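Floors first, then everything else

2026-06-05

So I finally did the room. If you've been reading for a while you know which room I mean, the one at the end of the hall that was supposed to be a study and then slowly turned into the place where things went when I didn't want to decide about them. I've been promising Sylvie Kennedy since last September that I would sort it out before she came to stay again, and she has been very polite about it, which makes it worse.

I started with the floor, and I know that's backwards. Every cleaning guide on earth says to work from the top down so the dust falls on what you haven't done yet. But I couldn't get excited about dusting shelves when I couldn't walk across the room, and I had a whole free morning and a big coffee, and I wanted to see some wood!

And oh, the wood. I forget how much I like this floor. It's long honey-colored planks with knots and darker streaks all over, and when the light comes in it sort of glows in the middle. When we moved to Wanderville the whole thing was under a brown carpet that smelled like soup. Uriel Mansilla, who lived next door to us then, helped me pull it up over a weekend, and the two of us filled 8 contractor bags with carpet and that crumbly orange padding. I had blisters for a week. I'd do it again tomorrow.

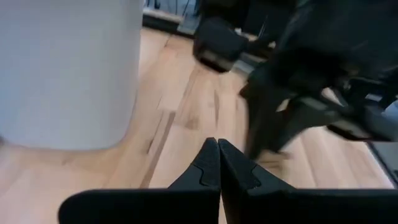

My routine for it is pretty dull. I vacuum with the soft brush head, going along the planks and never across them, then I go back over the seams with the little crevice tool. The seams are where everything lives. Crumbs, grit, one earring back, a surprising number of staples. After that I go over it with a barely damp microfiber mop and nothing but warm water with a tiny squirt of dish soap in it. I used to buy a special wood floor cleaner and it left a haze I could write my name in, so I quit.

Things on wheels are my one big worry in there. Rolling chairs chew up a soft floor if you let them, and the culprit is nearly always hair and grit wound up in the casters. I flip any chair with wheels upside down twice a year and go at it with nail scissors and tweezers (gross, weirdly satisfying). Jenő Borbély left a comment a while back about swapping the hard plastic casters for rubber ones like on rollerblades, and I've been meaning to try it. If anybody has done this and lived with it for a year or so, please tell me if they leave marks. I'd rather hear it from you than find out.

Okay, so the floor took until lunch. Then I had a sandwich standing up and moved on to the table.

I love the table almost as much as the floor. Butcher block was my one stubborn demand for that room. My brother-in-law Pascual Jara thought I was nuts to want a kitchen surface in a study, but I've spilled ink, tea and a full jar of gesso on butcher block in my time and there hasn't been a spill yet that I couldn't sand out. Try that with veneer. I use plain mineral oil, the kind from the drugstore, and I wipe it on with an old T-shirt, leave it overnight, and buff off whatever's still sitting there in the morning. The first year I did it once a month. Now I do it when the wood starts looking thirsty – you'll know, it gets pale and kind of chalky.

What I have not figured out is cloth. I have so much cloth. I sew maybe four times a year and I buy fabric like I sew every day, and on top of that there are the table covers, the gift wrap scarves, the sheer stuff I bought for curtains in the last apartment and never hung. For years I folded all of it into neat squares and stacked it, and for years the stack fell over the first time I wanted the piece on the bottom. Rhonda Hawthorne told me to stop folding anything sheer or slippery. Just drop it in a bin, she said, one bin per kind, and iron it when you need it. I resisted this for a long time because it felt like giving up.

She was right, of course. Slippery fabric will not stay folded, it slides around and comes undone by itself, so all that folding was for my benefit and the cloth never cared. Plain white plastic bins are what I like best for it. They wipe clean, they don't snag like wicker does, and a color shows up right away against white when you're hunting for it. I did buy one of those pretty seagrass baskets from Lilelska once and it pulled threads out of everything I put near it. It holds magazines now.

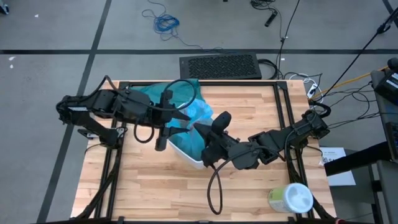
Teal in the white bin, no folding required.

The other rule I'm trying out is that a bin has to be light enough to lift with one hand. If it isn't, I know I'll never put it back where it goes, I'll shove it under the table with my foot and we'll be right back where we started. So the heavy canvas and the quilting cotton get split up, and the floaty things can all go in together.

I also let go of a lot. Two big bags went to the craft swap over in Tiltodby, including the wool I'd been saving for a coat since before I had kids. I did feel a pang about the wool. It was such a nice gray. If you picked it up and you're reading this, please make the coat!

Still to do: the windowsill, the box of cords, and the drawer I've decided to call paperwork. I'm also looking for a good small iron that doesn't spit. Mine is a hand-me-down and it has started leaving little rusty dots on anything pale, so I'm nervous about going near the sheers with it. Under $82 if possible. Sylvie says to get the one with the cord and skip the cordless kind, they cool off too fast, but I'd love a second opinion before I order. Leave me a comment, I read every one of them, usually in bed when I should be asleep.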